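Notebook, cushion task
24 Apr 2026

Morning: hand and wrist view

Good day for this one! Brândușa Dinu and I went through the wrist view before teaching anything, and I'm so much happier with it than I was in February. The knit sleeve covers most of the hand but leaves the three fingertips and the thumb pad free, and the gap between them is wide open, so whoever is driving can see what they're about to close on. The sleeve still bulges a lot at the top of the view. Try a thinner knit (Hulme might have some).
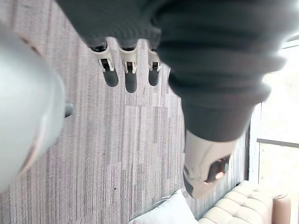
Afternoon: teaching the pick and place

Brândușa Filip drove, I kept the log. 31 demos, all by remote control, two operators swapping at the break. We started with one arm and gave up on that fast, the cushion just swings. Two arms, one on each side, squeeze until the fabric folds, then lift. Much nicer motion, and you can feel when it's right even through the Mernon handles.

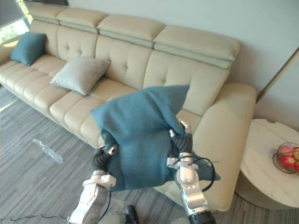
The squeeze is the part I'd like the policy to pick up, more than the exact path over the seat. Filip closes the left slightly before the right and I think we should all copy her, otherwise the demos won't agree with each other. Threw out 5 where one side let go early. Each good one takes around 2 minutes with the reset, so a full set in one afternoon is very doable!

To do: tie the wrist cables closer in, relabel the Zostia logs, first training run on Monday.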